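Surface Relief and Cleanability of Translucent Serving Bowls
Student project report, Household Product Materials stream, Villca campus
Submitted 27/04/2023 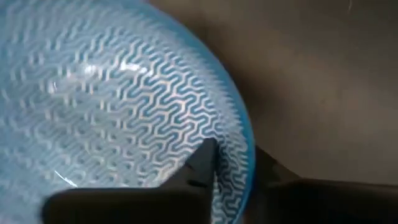 Figure 1. Light-blue translucent bowl with embossed zigzag relief, close view. The ridges read paler than the recesses.

1. Background

Embossed relief is common on low-cost translucent tableware. It scatters light, hides fine scratches and gives the hand something to hold. It also adds surface area and creates narrow channels in which food residue and detergent film can stay behind after a normal wash. The project brief, set by the Plesima teaching kitchen, asked whether a patterned bowl takes measurably longer to clean than a smooth one of similar size, and whether the pattern should influence what the kitchen buys when its present stock is replaced.

The bowl in Figure 1 is referred to in this report as Bowl A. The comparison item, Bowl B, is a smooth translucent bowl from the same cupboard. Neither bowl carried a material code that we could read with confidence, so no claim is made about the polymer or glass type of either one. Results are treated as results for two surfaces only.

2. Description of the relief

The pattern on Bowl A is a dense repeat of wavy ridges in roughly parallel diagonal bands. Individual ridges join and turn back on themselves, so that the recesses form a maze rather than a set of straight grooves. This matters for drainage. A straight groove running toward the rim will empty when the bowl is inverted, whereas a groove that doubles back holds a small volume of water in each turn.

Near the rim the relief changes. The ridges shorten and bunch together into a fringe that follows the curve. In the first version of the test plan the rim was treated as part of the wall. After the pilot runs it was recorded as its own zone, as the short ridges behaved differently under the cloth.

Colour contrast between ridge and recess is strong under directional light. The recesses look a deeper turquoise and the ridge tops almost white. Glare was a nuisance during visual scoring. Highlights on the curved wall can mask a thin residue film completely, and the scorer had to tilt each bowl through several angles before entering a grade.

3. Method

Each bowl was soiled, left to stand, washed by hand and scored. The steps were as follows.

3.1 Soiling. A measured spoonful of test paste (plain yoghurt, flour and food colouring) was spread over a marked patch of the patterned face with a silicone spatula. The matching patch on Bowl B was marked with the same card template.

3.2 Standing. Bowls were left on the bench at room temperature. We used a short stand and an overnight stand, giving two standing conditions in total.

3.3 Washing. Tap water was set by thermometer. One dose of Gandard dish liquid was added to the sink. The patch was wiped with a cotton dishcloth in a circular motion until the washer judged it clean, and the time was recorded. No brush was used in the main series.

3.4 Scoring. After air drying, the patch was graded from 0 (no visible residue) to 3 (residue visible at arm's length). Scoring was done against a black card and then a white card, and the worse of the two grades was kept.

3.5 Drainage. In a separate series the clean bowl was weighed, dipped, inverted on a rack and weighed again. Retained water was taken as the difference. The kitchen scale supplied by Plesima drifted on long weighings, so it was zeroed before every reading.

4. Results

Bowl A took longer to wipe clean in both standing conditions. After the short stand the difference was small and fell within the spread of the timings. After the overnight stand it was plain: the paste had dried in the recesses and the cloth rode over the ridge tops without reaching it. Washers tended to stop too early on Bowl A, judging by the ridges, which cleared first.

Scores followed the same order. Bowl B graded 0 in nearly all runs. Bowl A graded 0 after the short stand and mostly 1 after the overnight stand. Two overnight runs graded 2, both with residue concentrated in the rim zone. No run reached 3.

Retained water was higher on Bowl A in every weighing. The drops sat in the turns of the pattern and did not join up and run off in the way they did on the smooth wall. Towel drying removed most of this water, although the cloth needed to be pressed into the relief.

A small side trial with a soft nylon brush brought the overnight grades for Bowl A back to 0. The trial was too short to report timings.

5. Discussion

The relief has a cost in cleaning effort, and that cost depends mainly on how long the bowl stands dirty. For a kitchen that washes up straight after class, it would hardly be noticed. For one that leaves dishes until the following morning, the rim zone is the weak point – the short ridges are close together and the cloth bridges them.

Against this, the pattern has some benefit in handling. Washers reported that Bowl A was easier to hold with soapy hands. Grip was not measured and the comment is recorded here as an observation only.

The Drosholm catalogue, which the kitchen orders from, lists 1,931 items of tableware and does not separate patterned from smooth surfaces. A buyer would have to go by the photographs or ask for a sample.

6. Limitations

Only one bowl of each surface was available. The bowls are similar in size but not identical, and wall curvature was not matched. The end point for washing was a human judgement. The scorer could see which bowl was being graded, and blinding was not practical given the obvious difference in surface. The test paste is stickier than most of what the kitchen serves, and a fatty soil such as salad dressing may behave differently in the channels.

7. Recommendations

Bowls with this type of relief can stay in use provided they are rinsed soon after serving. A soft brush should be kept at the sink for the rim. If new stock is ordered, a smooth wall with a patterned band for grip would be worth sampling – preferably with the band kept well below the rim.

Further work should repeat the overnight series with an oil-based soil and a larger set of bowls, and should time the brush against the cloth.

Appendix A. Raw wipe times and grades (spreadsheet, held by the Plesima teaching kitchen)
Appendix B. Card template for patch marking
Appendix C. Scale zeroing log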